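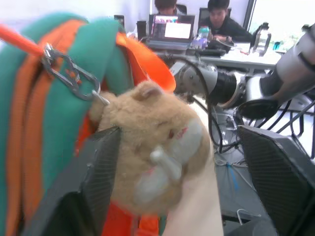

*7-minute read*

## Section 4: Setting up and running the backpack exercise

Welcome back! If you've worked through Section 3 you already know how to wake Voro up, how to home both arms, and where the stop button lives. If you skipped ahead (we know who you are, and we were the same in our first year), please go back at least for the stop button, then come and join us again.

The backpack exercise is the one most new members of the Gimbridge club remember best. Fasil Asfaw came up with it after a long afternoon of stacking blocks, when he remarked that he had never in his life needed a robot to stack a block for him but would gladly let one pack his bag. It has soft things, dangling things, straps that wander off on their own, and a zipper. It will teach you more in one evening than a month of blocks, and it will try your patience a little too.

### 4.1 What you need

- Voro, powered up and homed
- The orange and green children's backpack, with the plush on its keyring
- The wicker basket
- The mint-green pouch with the white cord
- The tennis ball
- The long white device
- A laptop for the operator and another for the person keeping the log
- A partner. Please don't run this one alone, even if you have done it many times.

Everything except the laptops and the partner lives on the shelf marked Woldegiorgis, which is the name of the room and not of a person you need to ask.

### 4.2 Laying out the table

1. Push the two tables together until the seam is as narrow as you can get it. A thin cord loves to slide down into a wide seam, and then somebody has to crawl under and feed it back up.
2. Put the basket on the far table, toward Voro's left.
3. Lay the pouch beside the basket. You don't have to arrange the cord neatly. Let it fall the way it wants to, and resist the urge to coil it up, as tidy cords make for dull practice.
4. Set the tennis ball at the back, resting against the wall so that it stays put.
5. Place the backpack on Voro's right with the shoulder straps facing the robot. Pull one strap out so it lies flat on the table.
6. Lay the white device at an angle in front of the left arm. Slide it a little farther in if its end hangs over the edge.
7. Step back and look at the table from Voro's side. If you can't see an object from there, it may be hard for the head camera to see it too.

**Note:** The layout sheet in the binder gives suggested positions, and Tsegereda Woldemariam drew it very nicely, but treat it as a starting point. We want the programs to cope with a table that was set by a human being in a hurry.

### 4.3 Before you move anything

8. Check the cables that hang down from both arms. They should drop past the table edge with enough slack for a full reach, and they should not be looped around a chair, a table leg, or your own foot.
9. Move any drinks well back from the arms. Bottles are fine on the operators' table as long as their caps are on.
10. Open and close each gripper once from the operator's screen and watch that the fingers meet.
11. Say "arms live" out loud. Your partner answers "arms live." It feels silly for the first week or so and then you stop noticing.

> **Caution:** Keep hands, hair, lanyards, and hoodie strings away from the table once the arms are live. If you need to fix something, even something tiny, stop the robot first and say so.

### 4.4 The two-arm warm-up

The warm-up gets both arms working close to the table at the same time, one on something hard and one on something soft. Take it slowly. The slow speed setting is there for a reason, and there are no prizes for finishing early.

12. Choose **Slow** on the operator's screen.
13. Bring the left gripper down to the near end of the white device. Let the fingertips touch it lightly. You are looking for contact, so don't press.
14. Open the right gripper and reach toward the lower part of the backpack, near the buckle.
15. Hold both positions while your partner writes down the joint readings.
16. Close the right gripper on a piece of strap and lift gently, only as far as needed to see whether the strap comes along. Lower it again and let go.
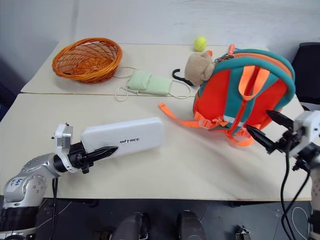 *Figure 4-1. Left fingers on the white device, right gripper open at the straps.*

If the backpack slides toward the robot during step 16, you have lifted at too low an angle. Stop, put the pack back, and come in a bit more from above. If the strap slips out, try again closer to the buckle, where the webbing has less room to move. Mitiku Tilahun keeps telling us that the buckle itself makes a good handle, and he may be right – but please practice on webbing first, as the buckle is easier to damage.

### 4.5 Holding the plush

Now for everybody's favorite. The plush hangs from the backpack on a metal ring and clasp, and the goal is to hold it between the fingers without dragging the whole bag across the table.

17. Switch to the wrist camera view.
18. Open the gripper wider than you think you need. Fur hides the true edge of a soft toy, and it is very common to come in too narrow and simply nudge it away.
19. Move in until the plush sits between the two fingers, then close in small steps. Stop when both fingers have sunk a little into the fur.
20. Look at the metal ring before you lift. It should be free of the fingers. If a finger is resting on the metal, open up and try again.
21. Lift only while the clasp still has slack. When it goes tight, you have gone far enough.
22. Lower, open, and back straight out.

> **Caution:** Never run step 21 on the fast setting. A tight clasp and a quick arm can pull the pack off the table, and a hard tug is no good for the gripper either.

**Note:** The other arm will look as if it's just hanging around doing nothing during this part. Park it off to the side, where your wrist view will probably still catch a bit of it. Do keep an eye on its cable.

### 4.6 Writing up the run

Our log held 1,283 runs at the end of June, and every one of them was typed in by a member who would sooner have been driving the robot, so thank you in advance. For each run, record:

- who operated and who kept the log
- the speed setting
- the order in which you tried the objects
- every stop, including the ones you feel a bit foolish about
- anything you moved by hand

Save the file in the Stenemov folder before you power down. A run with a clumsy ending is as welcome as a lovely one, and Meron Workneh, who goes through them for the competition team, would much prefer a plain "dropped it twice, don't know why" to an empty box.

### 4.7 Packing away

23. Home both arms and wait until they have come to rest.
24. Say "arms off," wait for your partner's answer, and power down as described in Section 3.
25. Return the objects to the shelf, leaving the plush clipped to the backpack.
26. Hang the loose cables over the hook. If one looks worn or pinched, put a strip of tape on it and leave a message for Aranka Kovács, who will swap it before the next session.

Section 5 covers the zipper. Bring a snack.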